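The Laptop That Wants to Be Kept

Most laptops sold today are hard to open and harder to fix. The battery is glued down, the memory is soldered to the board, and the storage drive, if it can be reached at all, sits under a shield held on with three kinds of screws. Corach, a small computer maker that sells mostly to schools and small offices, is trying to find out whether buyers will pay more for a machine that comes apart.

The Drandano went on sale in March at $905, with a 14-inch screen and 16 gigabytes of memory. It is thicker than its rivals and a little heavier. The bottom panel comes off with one screwdriver, which is clipped inside the box. Under it are the battery, two memory slots, the drive, the fan and the wireless card, each with a printed label and a part number. The keyboard lifts out from the top after two latches are moved.

I used one as my only computer for a month. The screen is good indoors and too dim for a sunny porch. The speakers are poor. The keyboard is the best part of the machine, with deep keys and a firm click, and the trackpad is ordinary. Battery life came to a full workday with the brightness at half, less with video calls.

Swapping the battery took me six minutes the first time. A new one costs $76 from the company's own store, and Corach says it will keep selling them for at least eight years after the last Drandano is built. That promise is printed in the warranty — a better place for it than an ad.

The bigger question is who does the work. Plenty of people will never open a laptop, whatever the manual says. Corach has signed up Zapata, a chain of repair counters in the Midwest, to stock parts and do same-day jobs. The Grolton branch, where I took mine with a deliberately broken key, charged me $22 and had it back before lunch. Owners who live far from a counter have to mail the machine in, and the wait there was quoted to me as nine days.

Sales so far are modest. The company says it has shipped over 4000 units, a good share of them to school districts that used to throw out laptops when the batteries wore down. A second model with a larger screen is planned for the fall and will use the same battery and keyboard.

For a buyer who replaces a computer every three years, there are lighter machines for less money. For a household that runs one until it quits, the math looks different, and the Drandano is worth a look — speakers aside. 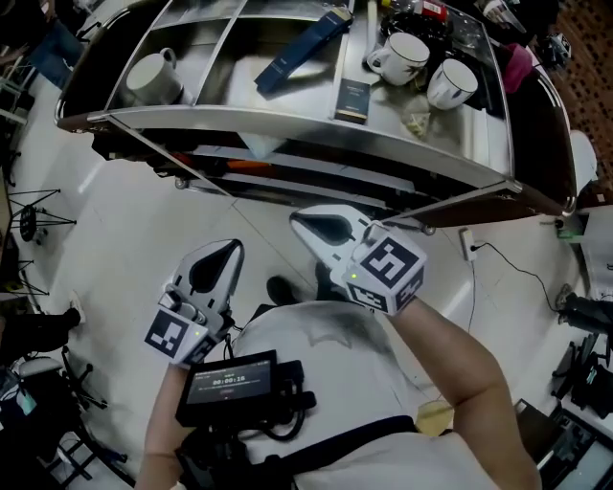
One reader wrote in to say that the $76 battery is a fair price but that shipping nearly doubled it for an address in Alaska, and asked whether the Zapata counters will sell parts to people who want to do the job at home.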